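The Blue One

Carkilano to Lalden, 72 minutes if the road's clear. It wasn't clear.
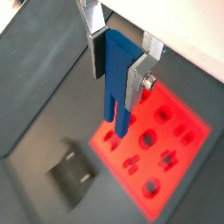 Blue piece, red board. Two legs down.

She had the photo open on her phone the whole way, propped in the cup holder. Shouldn't have. Looked at it every red light anyway.

The board was her dad's, or one just like it. Red, square, shapes sunk into it. He'd kept it on the bench at the Tallov house and made her do it before tea. Every piece home, then you eat. Five years old, kneeling on a chair, stomach growling. The blue one she always left till last. Two legs and a fat round top — a tooth, she called it. He said tuning fork. They never did agree.

Then the move in March, the boxes, the Schwerdtfeger van with the bad door. Board turned up. Blue one didn't. She'd cried about it for a week and he drove all the way back to look, came home with nothing but a bag of chips and a sunburnt arm.

Now the parking lot. Wet shoes. Lift out of order so the stairs, two at a time, bag banging on the rail.

He was awake. Thinner. Same blue jumper with the elbow gone.

She held up the phone, no hello, no kiss, nothing.

"What's that look like to you?"

He took his time. Found his glases. Put them on, took them off, wiped them, put them on agian. Held the phone way out, then close.

"Tuning fork," he said.

"Tooth."

"Sit down," he said — "have you eaten?"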